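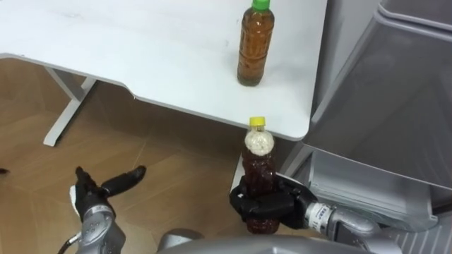
Last modified: 2026-06-08

Desks and seating > Frames and legs
Thread: Side-to-side sway with a cutout top

ccocco
I've put a cutout top on a Pranano fixed frame. Top is white, matt, with a curved step in the front edge, same general shape as the one at the head of the thread. Legs are slim rectangular section, white metal. Height to the top surface is 744 mm. Front to back it is solid. Side to side it moves enough that a monitor on an arm keeps swinging after I stop typing. All bolts are tight. Is this the frame or the top?

zwane_x
Frame. Slim rectangular tube with no cross rail has very little stiffness the short way. The top is only acting as a tie between the legs. Which way round is the section, wide face to the front or to the side?

ccocco
Wide face to the side. Leg spacing on the cutout end is 516 mm front to back.

zwane_x
Then that is your answer. The narrow dimension is doing the work in the direction you are complaining about. Fit a rail between the two rear legs, as low as your feet allow.

Naima AZ
I disagree that it's the frame, or at least I'd check the fixings first. The cutout takes away material near the front right leg and people end up moving the plate inwards to clear it. How many screws per plate, and how long?

ccocco
Four holes per plate, but on the cutout side I could only use 3. Screws are 17 mm, as supplied.

Naima AZ
So one plate out of four can rotate slightly. Put a straight edge against the leg, push the top sideways and see whether the plate moves against the underside. If it does, a rail won't cure it.

aldoz
Seconding the plate check. I had the same on a Keane top. Drilled a new hole further in, fitted a threaded insert, and most of the movement went.

zwane_x
"Most". The rest was the frame.

aldoz
Possibly. I never measured it.

D Bhardwaj
Also check the feet. One adjuster wound out further than the others will give a sway that feels like a loose joint. Level the desk with the load on it, monitor arm included.

ccocco
Checked. Feet are fine. The plate on the cutout side does shift when pushed, only just, but I can see it. The other plates don't. Will fit an insert, then test again before buying a rail.

zwane_x
Fair enough. Measure before and after at the top edge, same push each time, or you'll be guessing.

Naima AZ
Check the insert length against the thickness of the top before you drill.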